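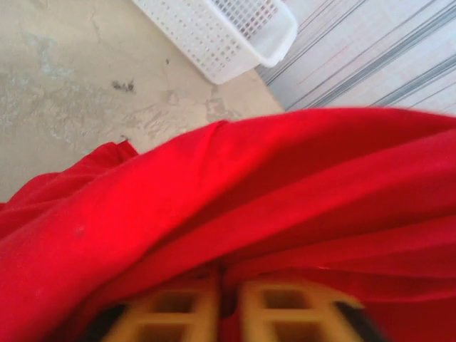
Plikcombe, 11/8/21. A team at the Plulico lab has reported a new way of teaching robots to handle cloth. The method, called Matar, learns from wrist camera video and has no 3D model of the fabric. It starts with 14 recorded demonstrations and then lets the robot practice without help for up to five hours.

Cloth is hard for robots to plan around, as its shape changes with every touch. Matar skips the full shape and predicts only how the folds nearest the fingers will move in the next three seconds.

"It still struggles with very thin fabric," said Ott Ots, who led the work. The team plans to release its code in October, with tests on towels to follow at Zekbridge.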